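3.2 Showing the board game task by remote control

The second task in the Trarkelex set is a short turn of a race game. The operator picks up the die, drops it into the bowl, reads the upper face and moves the piece forward along the track. We chose this task for its mix of a loose action and an exact one. The die may land anywhere in the bowl, but the piece should end upright and inside one square.

Figure 2 shows the objects. The sheet is printed in grey and white, and the red piece is easy to find on it. Several numbers are printed more than once along the path, so a spoken command such as "go to square 8" does not name a single place. For this reason we asked the operators to follow the path itself and to pay no attention to the printed numbers.

All demonstrations were given with the Cloltano hand controller. We recruited 4 operators at our Grurkeck site and collected around 2000 turns in April. We first tried to guide the arm directly by hand, as in the drawer task, but the arm of the operator often hid the die from the camera. With remote control this difficulty went away, although each turn became slower.

The hardest part to show was the grasp of the piece. It is short and has a flat top, and new operators tended to press it down before closing the fingers. We told them to stop above the piece, lower slowly and close only when the height no longer changed – this small pause is also useful later, when the turn is divided into steps. Turns in which the die jumped out of the bowl were kept and marked, and the operator was free to pick it up again. Turns in which the sheet moved were kept too.

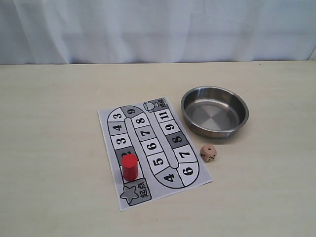
Thorlacius Laboratory, Grurkeck | Manuscript version of 06/05/2023
Figure 2. Objects of the board game task: printed track with the red piece on a square numbered 2, steel bowl and wooden die.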